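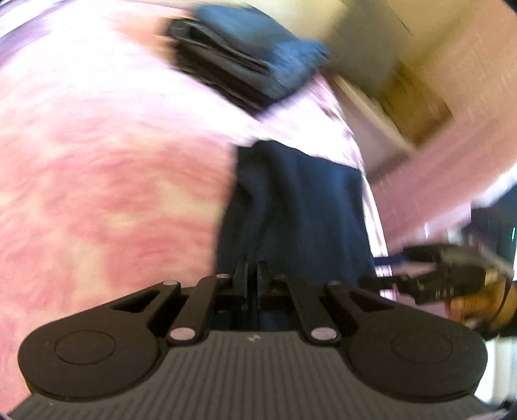

Call for participants: home data collection

The Halton group is looking for adults to record everyday chores in their own homes using a pair of hand-held grippers. We study how a robot arm can learn to handle clothing from recordings of people doing the same work, and folding on a bed is one of the tasks in the current set.

What we found so far

In our first round, 34 people recorded in their homes. A policy trained on those homes handled folded garments well but did poorly with dark cloth on patterned bedding. Adding more recordings from the same rooms made little difference. Adding new rooms helped. This round is meant to give us more homes, with shorter visits to each.

What you will do

You will use one gripper in each hand to pick up, fold and stack your own clothes. Each gripper carries a camera. Work at your normal speed. Failed grasps and dropped items are kept in the data, so please do not start over when one happens. We are aiming for 3000 recordings in total.

Who can take part

You must be 18 or older, able to use both hands without pain for an hour at a time, and living within 37 miles of our Ko Street office. No experience with robots is needed. Other people in the home must agree to the recording or stay out of the room.

Pay and privacy

Participants receive $300 after the last session. Put away mail, photos and anything else with personal details before you begin. You may ask us to delete any recording up to the end of March.

How to apply

Write to Mi-kyung Koo, study coordinator, with "Eline home study" in the subject line. Tell us what rooms you could use and when you are free. Applications close September 9, 2018.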